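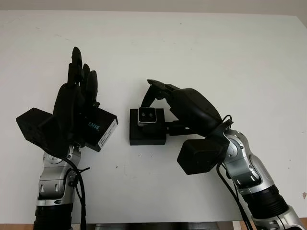 ## 4. Two-handed unpacking with multi-fingered hands

We were keen to get to this part of the study. The earlier sections compared the two controllers on single-arm reaching, where the differences were small and a bit dull. Work with two hands is where they come apart, and packaging turned out to be a lovely test. One hand has to steady something light that would much sooner slide away, while the other does the fine work close beside it.

### 4.1 Setup

Both arms were fitted with black multi-fingered hands and worked over a plain white table, with a view from the robot's head looking down on both hands. The objects were a printed sensor box and the smaller black piece that goes with it. We picked them for awkward reasons. Black fingers on black packaging are hard to tell apart in the head view, and glossy faces throw off depth readings at some angles. The white tabletop helps a great deal with the outlines of the objects, though it does nothing for the contact points.

We compared two controllers. Jurex is a position controller with a fixed grip force for each finger. Wavov, written in our lab at Caltville, lets each finger give way a little under load and shares that load across the hand. Operator commands, arm speed limits and finger calibration were the same for both. Hadi Azar tuned the finger gains in August and they were left alone from then on.

We ran 259 trials, split over three starting layouts. In each trial the left hand was to hold the larger box steady while the right hand brought its fingers to the smaller object and took hold of it. A trial ended when the object was lifted clear of the table, when either item left the work area, or when the operator called a stop. 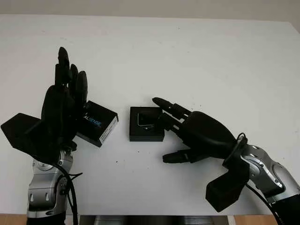

### 4.2 What we saw

The left hand taught us more than we expected. Under Jurex it held its pose very faithfully, and that was exactly the trouble: if the box started at a slight angle, the fingers pushed on one corner and the box turned. Under Wavov the fingers settled against the side of the box one after another and the turning mostly stopped. Watching this for the first time was a real treat!

On the right, the gap between controllers was smaller. Coming in from the side with the fingers stretched out worked well with either one, provided the thumb stayed low. Coming in from above was fussier – the fingertips hid the object from the head view just when the operator most needed to see it – and operators took up to 11 seconds longer to commit to a grasp. The Chamoun grasp score (Section 2.3) ranks the two approaches the same way, which gives us some faith in it for objects this small.

Wrist cables deserve a mention too. In three trials under Jurex a cable loop tightened during a large wrist turn and pulled the hand slightly off its target. We kept those trials in the results, as any lab using similar arms will meet the same thing. A longer loop fixed it.

**Figure 4.** Two-handed packaging task, with both hands at work over the white table. The left and right hands follow separate finger commands under both controllers.

### 4.3 Limits

All of the objects were rigid, light and dark in colour. We don't yet know how Wavov behaves with soft pouches or heavier cartons, and its habit of giving way may well hurt it there. Fingertip wear was not measured. We also relied on a single head view, and a second camera near the right wrist would likely close much of the gap between the side and top approaches. Section 5 takes up that question with the same layouts.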